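Small repairs at the table: pens, caps and dried ink

In our home we write a lot by hand, shopping lists, school papers, labels for the freezer, and so there is always some pen which does not work. For many years I threw them away. Now I keep them in a drawer and on Thursday evening, when the dishes are done, I sit down and look through them.

First I try the pen on rough paper. Smooth paper is bad for this test, the ball only slides on it. Draw small circles, not lines, and press lightly. If there is still nothing after 40 circles, the ink is dry at the tip or the refill is finished.

For a ballpoint with a dry tip, take out the refill and put only the tip in warm water for 5 minutes. The water should be warm like for a baby bath. Dry it well with a paper towel and try again. Boiling water I do not recommend - once I softened a plastic refill so much that it never went back into the pen.

A fountain pen needs more patience. Unscrew the front part, take out the cartridge and rinse the nib under cool water until the water runs clear. Then leave it overnight on a folded cloth, with the nib down. Please do not use alcohol, it can damage some plastics.

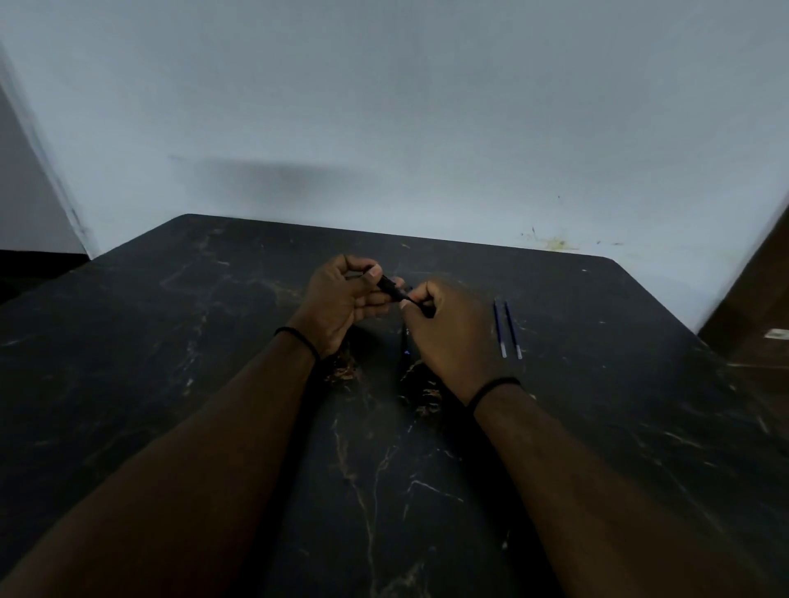
If a cap or a barrel is stuck, it is usually old ink in the thread. Hold the two parts close to the joint and turn slowly, without bending. Rubber kitchen gloves give a much better grip. I bought mine from Skondlow and they are a little too large, but for this work they are good. Pliers leave marks even through a cloth, so I keep them away from any pen I like.

When it does not move, wrap the joint in a damp warm cloth, wait about 5 minutes and try once more. After opening, clean the thread with an old toothbrush.

Ink on the fingers goes away with dish soap and a spoon of sugar. Ink on a cotton shirt I dab with milk before the wash, and on the sofa I have not found anything that works completely.

Refills I buy at the stationery counter in Pavosbridge, where one costs 59 cents. Bring the old refill with you, the lengths are different and the numbers on them are hard to read.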